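Play Materials in Early Years Practice
Unit 2: Setting out a pretend kitchen
Handout for students. Tutor: Perla Villalobos. Revised April 25, 2022.

Before the session

Read the chapter on sorting and matching in the Reline reader. Bring your observation sheet from last time. We shall talk about what children do with toy food before an adult says anything, and how the layout affects it.

A pretend kitchen doesn't need a stove or a sink. A few dishes and some food are enough. Use a plain, pale surface so that the colours are easy to pick out, and leave some of the food off the dishes. A child who finds a strawberry lying on the table has something to decide.
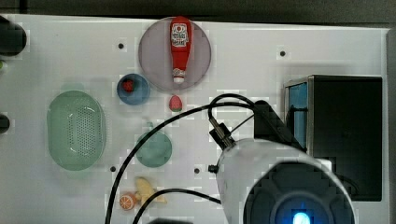 Choosing the dishes

Pick dishes of different sizes and shapes. Words such as "bigger", "deep" and "flat" come up in talk when the child has a reason to compare. A small bowl takes one berry. A large plate will take a bottle laid on its side, and many children will try this before they try standing it up.

Keep the colours few. If two dishes are close in colour, the child has to use another word to tell them apart, and you should write that word down.

Choosing the food

Use fruit the children know by name. Banana and strawberry are safe choices. Add one item which isn't fruit, such as ketchup, and note where the child puts it. Ayana Mamo's placement notes from Barajas record several children who kept the sauce on its own plate and would not let the fruit near it.

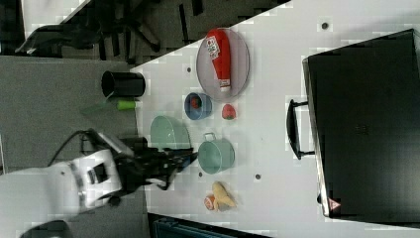 Ketchup bottle on the plate, a small red item in the blue bowl, strawberry and banana on the table.

What to write down

Record the child's own words. Note which item was moved first and where it went. Leave out your opinion of whether the place was right.

If the child asks you to play, accept, and say less than you want to. Ask "Where does this one go?" only once.

For June

Write up one observation, up to 952 words. Hand it to Jacinto Varela at the unit office.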